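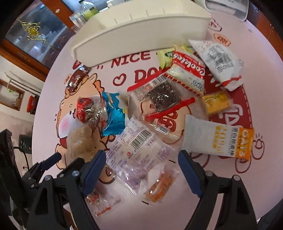 Wrapped snacks and a long plastic bin on a round pink table.

Nyberg's open day in December began at the main gate at 10am, an hour before most of the queue had expected to be let in. The club had sold 2,000 tickets for the tour and gave each one a time slot. Mine was the third group of the morning, so I had time for a coffee from the van by the club shop and a look at the new noticeboard, which still has last season's fixtures on one side.

I have followed Prosby for most of my life and have no particular feeling about Nyberg either way. They finished four places above us last season and they have been trying to move two or three players on before the window opens. I went mainly to see the training ground, which they have spent a lot of money on and which supporters from other clubs don't normally get into.

Our guide was Margit Magnusson, who runs the academy office. She took us through the car park and along the side of the indoor pitch. It is full size, with a low roof over the touchlines and a higher section in the middle. The under-15s were using it, doing a passing drill in groups of four, and we were asked to stay behind the netting and keep phones away. We watched for ten minutes. The standard was good, although the coach stopped them a lot.

From there we went upstairs to the classroom. Academy players have lessons there two afternoons a week, and the walls are covered in maths posters and team sheets. Margit said 739 boys and girls have been registered with the academy since it opened, and that 26 of them have played for the first team. Somebody asked how many were in the squad now. The answer was five, and one of those is out on loan at Temo until the end of the season.

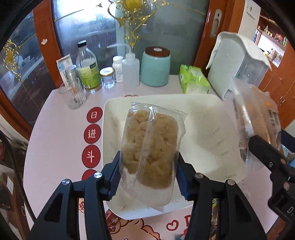 The first-team building was the part people had come for. We were not allowed in the dressing room, but we did see the gym, the physio area and the room where the squad watches video. The chairs in there are old cinema seats from Usitz, bought when the picture house closed. They are comfortable, but there is very little leg room and I can't imagine the centre-halves enjoy them.

Sylvain Gilbert, the head of recruitment, gave a talk in the video room and then took questions. It lasted 40 minutes, which was longer than planned, and the group behind us had to wait on the stairs. He was more open than I expected. He said the squad was too big at the start of the season and that four players had been told in the summer they could leave. Two went. The other two stayed because the offers were loans with most of the wages still paid by Nyberg, and the club turned those down.

He would not name anyone, but it wasn't difficult to work out that one is the left winger who has been on the bench since September. A man near the front asked directly whether he would be sold in January. Gilbert said any player could go if the price was right and the player wanted it, and that he had taken no calls that week. He did say they want a right-back. He also said they would not pay a fee for a goalkeeper.

On Prosby, I asked whether Nyberg still had an interest in our captain. He smiled and said he was a good player. That was all I got.

The last stop was the stadium itself, a short walk down the hill. The away end is being rebuilt and will hold 817 when it reopens, with proper cover and more turnstiles. At the moment visiting supporters are in the corner of the east stand, and the view of the far goal is poor. I sat there in the spring and missed our equaliser behind a pillar. The pillar is staying, Margit said, but those seats will go to the press.

The pitch looked in decent shape for the time of year, apart from the goalmouth at the town end. There were lamps on it. Ground staff told us they are moved every six hours, including overnight.

Tickets were £8, and under-12s went free. Money from the day goes to the women's team travel fund, and the target is £4,000. Parking was free but the lower car park was full before 11am, so anyone going to the next one should use the school on the main road. Wear something warm, as the indoor pitch isn't heated. The whole visit took two and a quarter hours and the club shop stayed open until 4pm.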